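Der Pegel von Vallcombe

Der Pegelschreiber in Vallcombe lief seit April mit einer Abweichung von 3 Millimetern. 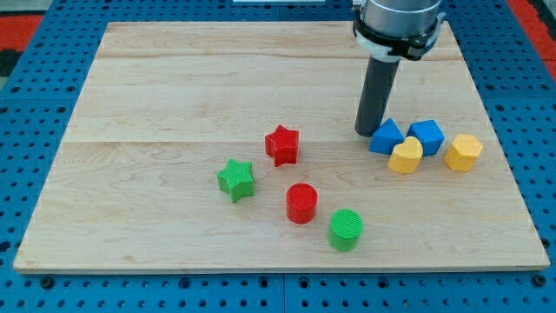 Hacer Avcı hielt die Abweichung für einen Ablesefehler und bat darum, die Reihe bis Haltmont unverändert weiterzuführen. Sarmiento führte sie weiter. Er trug die Werte um sechs Uhr früh ein, mit Bleistift, eine Spalte für den Wasserstand, eine für den Luftdruck.

Nach 2160 Stunden Messdauer lag der Fluss laut Protokoll tiefer als sein Bett. Sarmiento ging mit der Handlatte hinunter, maß an zwei Stellen und erhielt den Sollwert. Er maß noch einmal. Oben im Pegelhaus zeichnete die Feder weiter abwärts, gleichmäßig, ohne Ausschlag.

Er rief in Dratstead an, 400 Meter höher gelegen. Dort fiel der Pegel ebenfalls, im selben Verhältnis. Ob man das Wasser noch höre, fragte er. In der Leitung blieb es eine Weile still. Dann wurde der Hörer abgelegt, und Schritte entfernten sich in Richtung Ufer.

Sarmiento notierte die Uhrzeit und wartete.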